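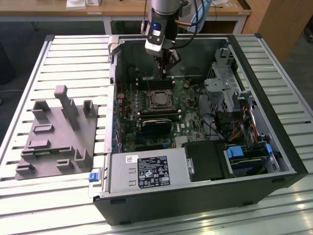
Arm 2 over the open DELL tower, fixture plate on the left of the bench.

Fillovach Disassembly Cell, Wengate site
Minutes of the extra meeting on the gripper fault
Sun 30 August, small meeting room, start 10.05

Present: Brittany Fehr (chair), the two cell operators from the weekend shift, the maintenance technician, the software engineer for the arm, the safety representative. The writer of these minutes is the second operator.
Apologies: the site manager. Sison, who supply the arm controller, could not send a person on a weekend but joined by telephone for item 3.

1. Minutes of the last meeting
Accepted with one correction. The spare wrist cable was ordered from Sarkala and not from Sison. It has not arrived.

2. What happened
The first operator read her report. The arm was in the memory removal program, run number 161, on a desktop tower. When it should have stopped above the board to wait for confirmation, it went 17 mm lower than the taught height. The fingers pressed on one of the memory slots and the slot cracked at the end. The arm did not go into protective stop. The operator pushed the emergency button on the bench and the arm held its position. No person was hurt and no hand was inside the cell.

Brittany asked if the light on the wrist changed colour. The operator said it stayed blue the whole time, and for this reason she did not understand at first that something was wrong. The technician said that the light shows only that the gripper has power and communication. It says nothing about force. It was agreed that the operator instruction is not clear on this point.

3. Cause
The software engineer has looked at the log. The height of the case was taken from the previous model of tower, which stands higher when it is laid on its side. The operator had selected the right model on the screen, but the controller kept the old value after the restart in the morning. Sison confirmed by telephone that this can happen if the restart is made before the program is fully closed. They know the fault and will send a correction, but could not promise a date before December. Brittany said this is too late for us and will write to them.

The force limit was also discussed. It was set at 200 N in the spring for pulling out tight drive trays, and was never set back. The safety representative considers this the more serious matter. The engineer agreed. There was a discussion if one limit for all programs is possible. The technician thinks no, the trays will stay in. It was left that each program gets its own limit.

4. Damage
The motherboard was for recycling, so there is no cost. One finger of the gripper has a small mark and was changed. The technician checked the cables on the arm and found them in order. The fixture plate was not touched.

5. Measures
- Memory program is locked until the height check is added. Engineer.
- After each restart, the first run is made at slow speed with the operator at the button. Both operators, from today.
- Force limit to be written in the header of every program. Engineer, with the safety representative to sign.
- New text about the wrist light in the operator instruction. Second operator.
- Letter to Sison about the correction. Brittany Fehr.
- Incident form to be completed and put in the cell folder. First operator.

The drive tray program can be used, but only with a new limit. The safety representative asked that it is noted that he wanted to stop this program also. Noted.

6. Any other business
The first operator asked again for a second emergency button on the far side of the bench, as requested 4 months ago. Brittany will ask for a price from Sarkala.

Next meeting when the height check is ready for testing. Meeting closed 11.20.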